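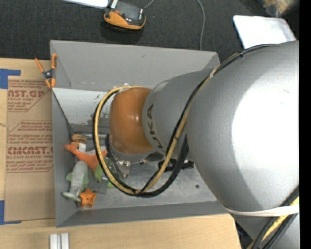 Figure 1. The arm over the toy bin, with the soft toys bunched toward the left.

Can a Robot Put the Toys Away Yet?
Project report, Introduction to Automation
Hsiu-ying Yang, Bohdan Yatsenko and Raghavendra Chacko
Course instructor: Pui-shan Lam
June 19, 2026

1. Why we picked this chore

All three of us grew up in homes where somebody had to clear the living room floor every evening, and two of us still do it for younger brothers and sisters. So when the course asked for a question about machines and everyday work, we wanted to know if an arm could take a heap of mixed stuff and move it, one thing at a time, into another box. The same job turns up on shop floors under the name of bin picking. A warehouse worker reaching into a tub of returns is doing pretty much what a parent does at bedtime!

We had read plenty of articles promising a home helper any day now, and Raghavendra came in a believer. Bohdan thought we would be lucky to move a single toy. Hsiu-ying kept the notebook and refused to bet.

2. What we did

We had four weeks of bench time. The first went almost entirely to safety training and to learning how to jog the arm without scaring ourselves. After that we settled on one task: take an item out of the gray bin, lift it clear of the walls, carry it to the second box and let go. An item held by a fin, a tail or a tag still counted as picked if it made the trip. An item dropped back in the bin counted as a miss, and so did closing on nothing.

We made 95 attempts in all. Between attempts we left the pile alone unless the arm was stuck, and then we stirred it by hand and wrote that down. Each item got at most 3 tries in a row before we moved on to another one.

We chose the mix ourselves. Soft toys are a big part of it, among them an orange one with a forked tail, a gray one with green fins and a star. They went in together with harder things, and we let them lie how they fell. A tidy row of blocks would have given us nicer numbers and told us very little about a real toy box.

3. What happened

Out of the 95 attempts, 27 were misses. We were thrilled with that. Bohdan had to buy the snacks.

Soft toys were the best customers. You can grab them nearly anywhere, they squash, and a grip that is a bit off still holds. The star was the easiest of all, since one arm or another was usually sticking up. The long toys were a little funnier to watch. Picked up by one end they dangle, and a dangling tail can catch the bin wall on the way out. We fixed most of this by lifting higher before swinging sideways, a change that took Raghavendra ten minutes to make and that we should have made on the first day.

Flat pieces were hard. When something thin lies against the floor of the bin there is no edge to get hold of, and a person would just slide it up the wall with a fingertip. We tried copying that with the gripper and managed it a few times, but never the same way twice.

Corners were hard too. Look at how the heap sits in Figure 1: there is open floor on the right and the toys are gathered at the other end. The walls slope, and the wrist needs space of its own besides what the fingers need. The hoses and cables need space as well. They hang in a big loop by the wrist, and we learned to think of that loop as part of the robot. Some approaches that looked fine on the screen would have pushed it straight into the side of the bin, so we threw those out.

4. Comparing it with a person

Hsiu-ying emptied the same bin by hand for comparison. She was done before we had our stopwatch properly sorted, so we have no fair time for her, only the fact that it was no contest. She also used both hands and scooped up several toys at once. Our arm takes single items, stops, looks again and decides again. It never got bored, though, and by the last afternoon we trusted it enough to talk about other things while it worked (still with one of us at the stop button, as the rules say).

We also noticed how much of the chore was ours. We set out the bin, chose the contents, stirred the heap and decided when it was finished. A child's bedroom does not come with a table at the right height, and nobody wants an arm this size next to the bed.

5. So, yet?

For a shop floor, we would say yes for soft items in a fixed bin, with a person nearby for the leftovers. For a home, no. The grabbing is much further along than we expected, and that was the exciting part for us. The trouble is everything around the grabbing: getting to the mess, knowing which things are toys and which are somebody's homework, and fitting the whole machine into a room where people live.

6. If we had more time

We would try a smaller gripper for the flat pieces, and a bin with rounded corners to see how many of the misses go away. Bohdan wants to add socks. Pui-shan Lam suggested letting the arm give a poor item a nudge before trying to pick it, and we think that is the best idea on the list. The group that takes over the bench in October is welcome to our notebook, including the pages on cable clearance, which took us longest to work out. Please keep the star in the mix so the results can be compared.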